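标题：Cadora这张现场录音，到底值不值得收？

楼主 夜班萨克斯

先说明我不是什么资深乐迷，听爵士满打满算也就两年，主要是下夜班以后听，所以口味偏慢、偏暗。上个月在二手店翻到Cadora四重奏的《Brennan现场》，黑胶，双张，老板开价163，我犹豫了半天还是抱回来了。

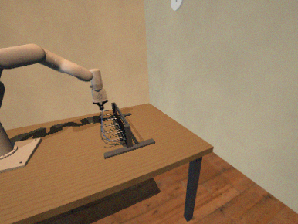 回家第一面放完我是有点懵的。开场那首足足吹了十几分钟，中音萨克斯一上来就在高音区嘶叫，鼓手像在跟他吵架，贝斯几乎听不见。我当时想，完了，钱白花了。结果翻到B面，那首慢板出来，整个人就定在椅子上了。音色特别宽，带一点点沙，每个长音的尾巴都往下掉一点，像叹气但又没叹出来（原谅我形容能力有限）。

所以想问问各位：这张在他们的录音里算什么水平？A面那种吹法是我耳朵没到，还是本来就乱？另外贝斯声音小是我唱头的问题，还是录音就这样？

2楼 降E调

贝斯小是录音的问题，跟你唱头没关系，别急着花钱换。Brennan那个场子天花板低，台子又浅，贝斯手站在鼓后面，话筒只给了一支。CD版后来重新混过，低频提上来不少，但是提完以后镲片变得很薄，我反而不爱听了。

A面我是喜欢的。你别盯着萨克斯，下次跟着钢琴听，钢琴一直在偷偷把和声往回拉，拉到第二段独奏后半截，萨克斯忽然就落回主题上了，那一下特别爽！

3楼 老唱片不退不换

163买贵了。我前年收的那套才花了37，封套还比较新。

至于水平，我直说吧，中等偏下。Cadora真正好的是早期在Stemenetti厂牌出的录音室专辑，编曲干净，独奏短，每个人说完自己的话就闭嘴。到了现场这张，人人都想多说两句，尤其是中音，技术是有，可翻来覆去就是那几个句子，先往上冲，冲到顶上尖叫，再掉下来喘口气。听三遍你就能背了。

4楼 夜班萨克斯（楼主）

37……我心在滴血。

不过谢谢二楼，刚才照你说的跟着钢琴又听了一遍A面，确实不一样！以前完全没注意到左手那几个低音，我还以为是贝斯。

5楼 烟嘴10号

不同意三楼。你说的那几个句子翻来覆去，问题是哪个即兴乐手没有自己的老句子？关键看他放在什么地方。同样一个上行，他在A面是顶着鼓吹的，到了C面那首华尔兹里轻轻带过去，意思完全两样。

早期Stemenetti那几张我也有，好听是好听，放着吃饭特别合适。但是我听现场不是为了吃饭。

顺便说一下，我自己也吹中音，他那种往下掉的尾音，我练过很久，光靠松下巴是不行的，松多了音就散，得靠气往前顶着，嘴上才敢放。嘶叫那部分更费劲，不是吹得响就行的。所以每次看到有人说“不就是尖叫嘛”，我都很想把乐器递过去。

6楼 老唱片不退不换

难吹和好听是两回事。倒立着切菜也难。

C面华尔兹我承认不错，但是一套双张，真正能听的就那么两首，B面慢板加C面华尔兹，剩下的你多久拿出来放一次？

7楼 烟嘴10号

D面我放得最多，哈哈，没想到吧。安可那首钢琴进早了，鼓手硬是给圆回来的，我就爱听这种地方。录音室里肯定就剪掉重来了。

8楼 地铁末班听众

路过插一句，有没有人听过他们后来改编制，加了长号的那个五重奏？我只在Trukmont爵士节的合辑里听过一首，长号和中音齐奏主题，两个人音准差那么一丢丢，听起来毛毛的，特别有味道。可是后来再也没找到别的录音。

9楼 降E调

回8楼：五重奏时期只有那一首正式出过。Trukmont那晚据说整场都录了，版权一直没谈拢。我听过一份流出来的翻录，音质惨不忍睹，跟隔着一堵墙听邻居家收音机似的，长号还经常爆掉。内容嘛，前半场很紧，后半场就有点各吹各的了。

另外我在3楼和5楼中间站一下队。早期录音室那几张我给的分更高，可是如果有人问我Cadora是怎么回事，我还是会先放《Brennan现场》的B面。那首慢板录音室也录过一版，短很多，中规中矩，尾音都收得齐齐的，听完会觉得“嗯，是首好曲子”，然后就去洗碗了。现场那版我洗不了碗。

10楼 老唱片不退不换

慢板现场版确实比录音室版好，这个我不抬杠。

但我还是觉得给新手推荐，应该先从Stemenetti时期听起。楼主第一面就懵了，这不是明摆着的吗？要是他脾气急一点，当晚就挂出去卖了，B面都没机会听到。

11楼 夜班萨克斯（楼主）

哈哈，差点，真的差点，我连挂二手的标题都想好了。

这两天下夜班回来，凌晨四点多，音量拧得很小，又把C面和D面过了一遍。华尔兹很喜欢。D面我暂时还没听出好来，安可钢琴进早的地方倒是听见了，鼓那边像是愣了一下，然后补了一串滚奏，挺可爱的。A面现在能听完了，还谈不上喜欢，嘶叫那段小音量听反而更吓人，不知道是不是只有我这样。

三楼说的早期专辑，先从哪张入手比较好？黑胶CD都行，不过预算没多少了，理由大家都懂。

12楼 老唱片不退不换

第二张，封面是一把空椅子的那张，CD就够了，母带本来就是数码转的，黑胶多花钱没意义。别从第一张开始，第一张鼓手还是另外一个人，味道不对。

13楼 烟嘴10号

第一张的鼓手明明更好！！你们怎么回事。

14楼 降E调

又来了。要吵鼓手另开一楼吧，上次吵了好几页，版主都锁帖了。

楼主，第二张我有一张多余的CD，盒子裂了，碟没问题，要的话私信我，出个邮费就行。

15楼 夜班萨克斯（楼主）

要要要！已私信！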